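Notes from the Girnine Room: Table Duty

Those of you who wandered past the Girnine room in September and saw two grown adults sweeping a table through a pair of plastic pincers were watching our research program at full tilt. Anholm wants a robot that tidies up after lunch. Before the robot can do it, somebody has to do it for the robot, over and over, with the same sort of hands.

The method is humbling. You hold a gripper in each fist, brush in one, dustpan in the other, and clear the litter as if you had been issued new fingers that morning. The target is 2000 good runs. As of this writing we have 26, plus a larger number that Jolien Lambrechts has filed in a folder called "no."

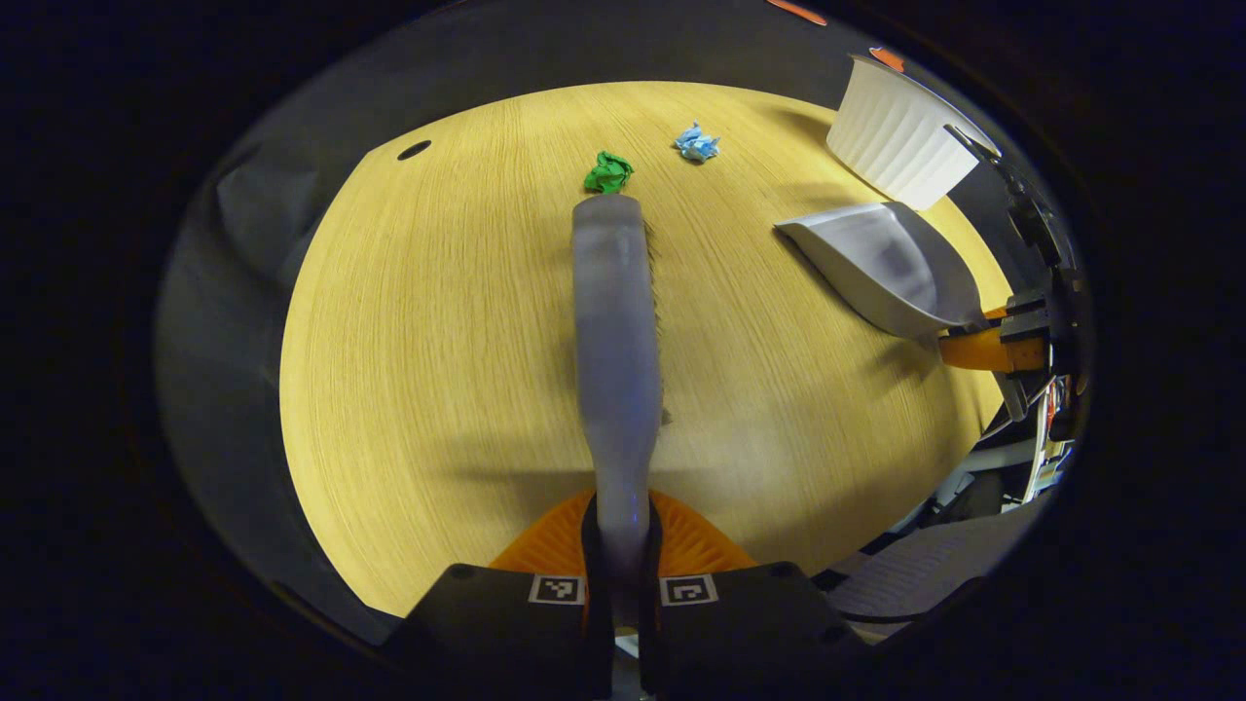
Brush, dustpan and two wads of paper on the round table.

Jolien's rules are short. Approach slowly. Keep the lip of the dustpan down. Do not flick. Flicking is how most of us sweep at home, and a robot that learned it from us would be a robot that redecorates. Peninah Makokha, who has the steadiest wrists in the building and knows it, managed 50 tries in one afternoon and then asked for a chair and a biscuit, in that order.

We did try remote control first, with the Stultell arm and a pair of joysticks. It swept with great dignity and took most of a coffee break to reach the paper. Hand-held tools are faster, and you can feel when the bristles catch.

More people are needed for the next round. Sessions start at 10 a.m. and no experience is required beyond having once made a mess. Put your name on the sheet by the Kpodo printer, and please bring scrap paper, any color. We crumple it ourselves.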